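Trillau students get their sorting arm ready for the May meet

I went over to the Trillau robotics club on Sunday afternoon thinking I'd stay for half an hour, and I left when it was getting dark. So that tells you how my weekend went.

If you've missed the earlier bits in this column, the club has a team entered in the Dzene challenge, the student bin-picking contest held over in Cliltberg every May. It's the first time Trillau has sent anybody. There are 19 schools signed up this year (a lot more than I expected for something this fiddly), and our bunch are in the beginner group, which they're a little touchy about, so I'll say it once and move on.

The rules are simple enough that even I got them. Your arm gets a bin with some everyday stuff in it, and it has to take everything out and put it down in the right spot. You have three minutes. You don't get to touch anything once the clock starts, and you don't find out what's in the bin until you're standing next to it. Drop something on the floor and you lose points. Drop it back in the bin and you can have another go, though of course the clock is still running while you do.

What I didn't understand before this weekend is how much of the job is practice data. The team calls their software Fetness (I asked what it stands for and got four different answers, one of them rude), and Fetness learns from grabs the students have already recorded. Every try gets saved, the bad ones too. They set themselves a target of 4,000 tries before the contest and they've passed 2,000, which sounds great until you look at the calendar. Most of that got done after school, in shifts, with a lot of chips eaten along the way.

I sat in on one of the shifts. One student works the arm, one resets the bin, and one types notes on how each grab went. They swap jobs when somebody gets grumpy. The reset job looks like the easy one but they all say it's the worst, because you have to come up with a new mess every time and people are really bad at making random messes! After an hour everybody's messes start to look the same. One of the younger kids fixed that by shaking the stuff in a bucket and tipping it in, and I thought that was pretty smart.

They've also had their share of trouble. The fingers had to be rebuilt over winter break after a bracket bent, and there was a bad stretch in February when the arm would stop dead halfway through a grab. They lost nearly two weeks to that one and traced it to a loose plug. I've been told not to bring it up again, so please act surprised if they mention it.
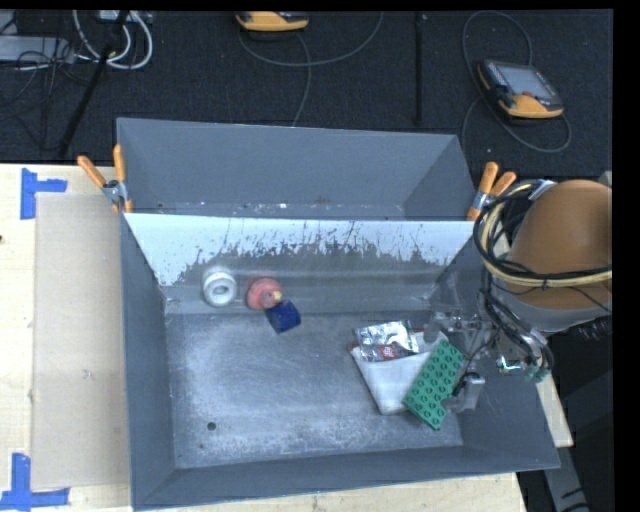 Choosing what goes in the bin takes more arguing than anything else the club does. The contest list only says "common household and classroom items," so the students bring in whatever they can find at home and fight over it at the start of the shift. Hard things with straight sides are popular, and the mix I liked best had the gripper down against a green building plate, the kind with studs all over it, with a roll of tape, a dark blue cube and a paper cup to deal with as well. The crumpled foil snack wrapper is the one that splits the room. Half the team wants it in every round since soft, shiny trash is exactly what a mean judge would pick, and the other half says it makes the numbers look terrible and ruins everyone's mood. It was still in the mix when I left, so I guess the first half is winning.

I did get a turn at the controls, and no, I won't be sharing my score. I'll just say that moving a gripper straight down is much harder than it looks when you're standing behind somebody who has been doing it since the fall. My hands wanted to go one way and the arm went another. A very patient ninth grader talked me through it and then quietly marked my tries as "do not use," which was fair.

A few people have asked me whether the club is hard to get into. It isn't. You don't need to know how to code, and several of the team started out on the building side or just came along with a friend. They're short on people for the late shift right now, so if you've got a teenager who likes taking things apart and doesn't mind doing the same thing over and over, send them along. The club meets in the old shop room, door on the parking lot side, and practice runs until 6 p.m. on school days.

They could also use stuff. Clean household odds and ends are great, nothing sharp and no glass please, and nothing you want back, as it's all going to get squeezed. Spare power strips would be very welcome. Somebody's aunt has already promised a folding table for the trip, so that one's covered.

The team leaves for Cliltberg early in the morning on contest day and there's room on the bus for a few family members. The sign-up sheet is on the shop room door. I've put my own name on it already, and I'll write up how they do when we're back.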